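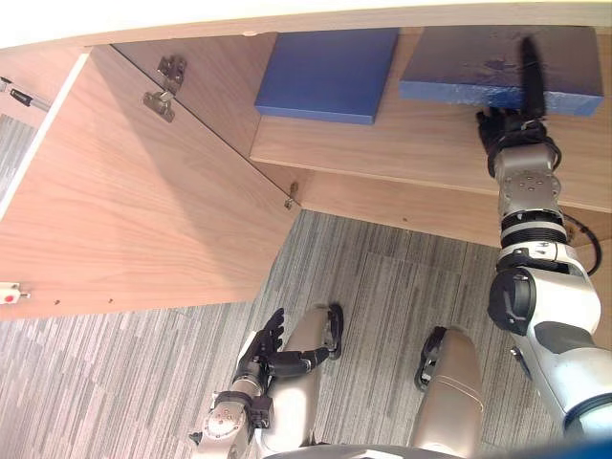
Pirkum series moves from film to eight episodes

martim_barros
Saturday, August 26, 2023
I read in the Faltarbridge newsletter that "Pirkum" will not be a feature film anymore. Now it is a series of eight episodes, 48 minutes each. I am a little sad. The book has only 929 pages in my edition, and half of it is letters.

grandik23
"Only" 929 pages? For me a series is the right choice. A film would cut the whole winter part.

martim_barros
The winter part is the weakest one, in my opinion. A good director can tell it in one scene — Cloutier did this very well in his first film.

oldprojector
Is Cloutier still directing? In April they said he would only produce.

grandik23
He directs the first two episodes. The others are not announced.

oldprojector
Then I agree with Martim. Two episodes by him and six by a stranger, I do not like this. I would prefer one film with one hand behind it.

lena_k
You did not see any of it yet! I waited nearly 23 years for this book on a screen, so I will take what they give. Does somebody know if it will have subtitles from the first day?

grandik23
Not confirmed. I wrote to them and will post the answer if I get one.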